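Skoltel Mosaic Wall Tile, Brown Blend
Item 1787
Manufacturer: Skoltel
Distributed by Grandthorpe Surface Supply

Overview

The Skoltel Brown Blend is a glazed ceramic wall tile supplied in mesh-backed sheets for use in bathrooms, washrooms and changing areas. It is offered in two formats, Large Square and Small Square, which share one color range and may be installed in the same room. The blend is mixed at the factory before the tiles are fixed to the sheet. Installers are asked to draw sheets from at least 3 cartons at a time so that darker pieces are spread evenly over the wall.

The product is suitable for interior walls only. It is not rated for floors, steps, shower trays or any surface that will be walked on.

Colors

The standard blend runs from cream and beige through tan and medium brown to a dark chocolate. The proportion of dark tiles differs slightly from sheet to sheet. Shade variation is part of the product and is not accepted as grounds for return once a sheet has been installed. Customers who require a lighter or darker mix may request one in writing. Special mixes are made to order and cannot be canceled after production has begun.

Specifications

Material: glazed ceramic
Finish: satin
Backing: fiberglass mesh
Formats: Large Square, Small Square
Recommended use: interior walls, wet and dry areas
Edge pieces: available in both formats
Large Square, order code: 435
Small Square, order code: 702

Surface Preparation

Walls must be flat, clean, dry and free of loose paint. Gypsum board in wet areas must be sealed with a waterproofing membrane before tiling. Existing tile may be covered if it is firmly bonded and has been roughened and primed. New plaster must be fully cured.

Installation

Apply a white polymer-modified thinset with a notched trowel and flatten the ridges before setting the sheets. Gray thinset may show through at the joints and is not recommended. Press each sheet into place with a rubber float and check that the joints between sheets match the joints within them. Leave a flexible joint at every inside corner and wherever tile meets a countertop, tub or window frame. These joints must be filled with sealant of a matching color, never with grout.

A light grout is recommended. Dark grout may be used but will make the single tiles harder to tell apart in the deeper part of the range. Where both formats are used in one room, the change should be made at a corner.

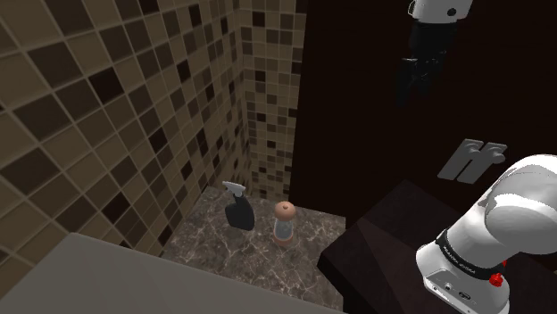
Brown mosaic in two tile sizes, meeting at the corner. Computer rendering.

Care and Cleaning

Clean with a soft cloth and a neutral cleaner. Acid-based products will dull the glaze over time and may weaken the grout. Abrasive pads should not be used. Sealant joints should be inspected once a year and replaced when they crack or pull away from the wall.

Ordering and Delivery

Both formats are sold by the full carton. Orders should allow for cutting waste, particularly in rooms with niches or many corners. Stock is held at the Weridcombe warehouse and may be collected there by account customers. Ďurica trim profiles are listed separately and must be ordered under their own item numbers.

Unopened cartons may be returned within the period stated on the invoice. Special mixes and cut sheets are excluded.

For samples, special mixes and project pricing, please write to Gisela Kuhlmann, Technical Sales, Grandthorpe Surface Supply.

Page revised October 2026. Replaces the product sheet issued in August.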